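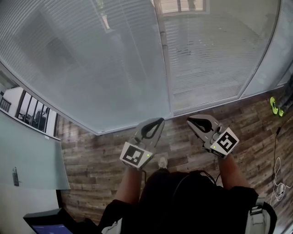 *Glass partition, three panels, wood-plank floor. Linska meeting room side.*

Home Projects Linska Files Issues Wiki Log in

# linska-glass-partitions

Notes and tables on cleaning the interior glass at the Linska office, kept by Reinhold Petersen with contributions from Dilek Avcı and Kamran Cheema.

Status: maintained, slowly. Last round of entries went in during November.

## What this is

A log of wipe-downs on interior glass, with the cloth used, the fluid used, and a grade for streaks given by a person standing in the corridor. There are 761 entries. After I threw out the ones with no cloth recorded, or no grade, or a grade that was clearly copied down from the row before, 566 were left. Those are the ones in `wipes_clean.csv`. The full set is in `wipes_all.csv` if you want to argue with my choices, and Dilek already has.

I started this because the supplier leaflet for the Namard cloth claimed it left glass streak-free with plain water. I didn't believe it. I still mostly don't, though the numbers are kinder to it than I expected.

## What this is not

It isn't a controlled test. The light in the corridor changes all day, people lean on the glass, and the person grading usually knew which cloth had been used. Please don't quote it as proof of anything. Somebody already has, on a purchasing form, and I asked them to take it off.

## Files

- `wipes_all.csv` — everything, including the junk
- `wipes_clean.csv` — the 566 usable rows
- `floor_edge.csv` — notes on the strip of floor along the base of the glass
- `cloths.md` — how each cloth was washed between uses, where known
- `grading.md` — the streak scale, with Kamran's objections left in

## Columns

`panel` is left, middle or right as you face the glass from the room. A few early rows were written from the corridor side, so left and right are swapped. I fixed the ones I could identify and put `?` on the rest.

`cloth` is one of Namard, Fultum, paper or other. "Other" covers an old T-shirt for a good stretch of the spring, and it did well.

`fluid` is water, vinegar mix or spray. The vinegar mix was never measured the same way twice. Treat it as "some vinegar."

`streak` goes from 0 to 4, where 0 means you can't see anything from an arm's length. Kamran says a 1 and a 2 are the same thing on a cloudy morning, and he's right. Merge them if you like.

`base` is yes or no — did the person wipe the bottom edge, down where the panel meets the floor. See the next section before you trust it.

## The bottom edge

This is the weakest part of the whole log. Almost every row says `base = yes`. Then Ignacio Tapia ran a white cloth along the foot of the panels one evening after a "yes" entry and it came up gray from end to end. I think people ticked the box for the pass they meant to make.

Wiping down there means bending over, and fluid runs off the glass and sits between the planks. The old instructions told people to spray the panel from top to bottom. We now say to spray the cloth for the lowest part of the glass, and to dry the boards right after. I have no evidence that this helps the floor. It stopped the complaints about sticky boards.

## Findings, if you can call them that

1. Namard with water beat Fultum with water on all three panels. The gap is small and I wouldn't buy on it.
2. Spray did worse than water in the afternoon. Could be the light. Could be the people.
3. Paper left lint every single time and still got decent grades, so either the scale doesn't punish lint or the graders don't.
4. A second pass with a dry cloth mattered more than which cloth it was. This is the only result I'd stand behind.

Jacinto Arriaga reran the averages without my rows in them, on the theory that I grade harshly. I do. The order of the cloths didn't change.

## Known problems

- 15 rows have a time but no panel.
- 2 graders did most of the grading, and they disagree about the middle panel.
- The Gebremichael sheets are from another building with frosted glass. They're in `wipes_all.csv` only. Don't mix them in.
- Nobody wrote down when a cloth was replaced with a new one of the same kind.

## Adding rows

Use the template in `grading.md`. Fill in the cloth and the panel before you start, and the grade after the glass has dried. If you skipped the bottom edge, write no. A "no" is worth more to me than another yes — I have plenty of those.

Don't average your grade with someone else's. Put in two rows.

## License

Use it however you want. A mention of the limits above would be nice.

4 comments · 2 shares

Contact | © Linska building notes | Back to top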